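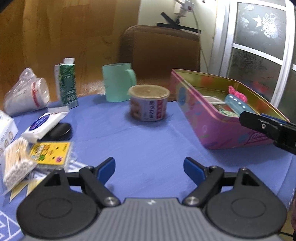

Page last updated: April 2019

Setting Up and Reconciling the Box Office for a Hired Performance

This guide is for groups that hire the Berance Theater and manage their own ticket sales. It covers the work from the first seating plan to the final settlement with the Flikau Arts Office. Groups that have asked the Arts Office to sell tickets on their behalf should follow the separate guide for managed sales, although the section on door sales applies to them as well.

Before you begin

You will need a signed hire agreement, the name of the person who will act as your box office manager, and a copy of the current seating plan. The box office manager must be 18 or older and must be present at every performance. A deputy may be named on the form. The deputy may cover the lobby desk but may not sign the settlement sheet.

Do not announce a sale date until the Arts Office has returned your seating plan with its approval. Plans are normally returned within five working days. In January the office is closed for part of the month, and plans sent in at that time should be expected to take longer.

Step 1. Confirm your capacity

The Berance Theater has 414 seats when the front platform is not in use. If your production uses the front platform, rows A and B are removed and your capacity is lower. The technical office will give you the revised number in writing. Use that number and no other when you build your ticket list.

Wheelchair spaces are located at the ends of row F and are included in the capacity. They may not be released for general sale until one hour before the performance. A companion seat must be kept next to each wheelchair space until the same time.

Step 2. Mark your holds

A hold is a seat that is kept off sale for a stated purpose. Mark each hold on the seating plan with one of the following codes:

H House seats, kept for the theater
T Technical, including sound and lighting positions
C Complimentary
P Press
W Wheelchair and companion

House seats are fixed at two per performance and are always M1 and M2. Technical holds depend on your production. If you plan to place a sound desk in the auditorium, hold the seats directly behind it too, as the view from them is limited.

Complimentary seats should be agreed on within your group before sales open. Tickets given out informally during a run are the most common cause of a settlement that does not balance.

Step 3. Set your prices

Enter each price on the price form, together with the code you intend to print on the ticket. Up to four prices are allowed for one performance. A concession is counted as a price. So is a group rate.

The price printed on the ticket must be the full amount paid by the customer. If your group charges a booking fee, the fee must be part of the printed price and must be shown separately on the price form.

Step 4. Number the tickets

Every ticket must carry a serial number, whether it is printed at home, ordered from a printer, or issued from a roll. Numbers must run in order across the whole run and must not start again with each performance. Roll tickets are available from the Arts Office in rolls of 1,000 and are charged by the full roll.

Record the first and last number of each batch on the batch log. When a batch is handed to a seller, the seller signs for it. When unsold tickets come back, the box office manager counts them in front of the seller and both sign.

Spoiled tickets must be kept. Write VOID across the face, staple the two parts together, and place them in the settlement envelope.
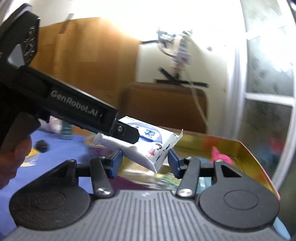

The settlement envelope is issued with your hire pack. It should stay with the box office manager and should not be left at the lobby desk overnight. If an envelope is lost, report it to the Arts Office on the same day so that a replacement can be recorded.

Step 5. Open advance sales

Advance sales may be made in person, by telephone, or through an online service of your choice. If you use an online service, allocate a fixed block of seats to it and take those seats off your paper plan. Please do not sell from the same block in two places. Groups that have done so have had to turn away ticket holders at the door, and the theater cannot provide extra seating in that event.

At the close of each sales day, complete one line of the daily sheet showing:

Tickets sold at each price
Tickets returned or exchanged
Cash, checks, and card payments, each on its own
The next unused serial number

A daily sheet is required even when no tickets were sold. Enter zero in each column and sign the line.

Step 6. Prepare for door sales

The lobby desk is available 90 minutes before the advertised start. Please collect the desk key from the stage door and sign for it. Your group provides its own cash float, which should be counted and written down before the first sale and removed before takings are counted at the end.

Tickets to be collected should be filed by last name. Those not collected by the start of the performance remain sold and should not be offered to other customers unless the buyer has canceled.

If the performance is sold out, a waiting list may be opened at the desk. Take names in order of arrival. Unused holds may be released to the waiting list ten minutes before the start, with the agreement of the house manager. House seats are released by the house manager only.

Step 7. Count the house

Ushers retain the stub from each ticket at the door. Once the doors close, the box office manager and the house manager each count the stubs and compare their totals. The agreed number is entered on the attendance slip. This number will usually be lower than the number of tickets sold, and there is no need to explain the difference unless it is more than one ticket in ten.

If the number of stubs is higher than the number of tickets sold, do not sign the slip. Check first for complimentary tickets that were not entered on the plan, then for a batch that was not logged.

Step 8. Complete the settlement sheet

The settlement sheet brings together the daily sheets, the door sales, and the attendance slips. Add the figures for the full run and check them against your serial numbers.

As a worked case, the Brakham Players gave four performances without the front platform. Their capacity was 414 for each, giving a total of 1,656 seats. They sold or issued 1,652 tickets, and four remained unsold. The serial numbers used, less the voided tickets in the envelope, came to the same 1,652. The sheet balanced and could be signed.

If your sheet does not balance, work backward one day at a time using the next unused serial number from each daily sheet. The error will lie on the day when the numbers and the tickets first disagree. Correct it with a single line and initials. Correction fluid must not be used on any form.

Step 9. Return your papers

Return the following to the Arts Office within ten working days of the last performance:

The signed settlement sheet
All daily sheets and attendance slips
The batch log
The settlement envelope, with voided tickets
Unused roll tickets, if you wish them to be kept for a later hire

Hire charges based on a share of sales are calculated from the settlement sheet. An invoice will be sent to the address on the hire agreement. Stubs are kept by the theater for one year and then destroyed.

Refunds for a canceled performance

Where a performance is canceled by the hirer, the hirer is responsible for refunds. Where the theater is unable to open, the Arts Office will contact the box office manager and agree on the wording of a notice before it is given to customers. Keep the returned tickets for either kind of cancellation and list them by serial number on the refund form, which is available on request.

Questions about this guide should be sent in writing to Drahomíra Kopecký, Hires Officer, Flikau Arts Office. Please include your hire number. Groups using the Yeom Studio should note that seating there is unreserved, and that Steps 1 and 2 are replaced by the studio capacity form.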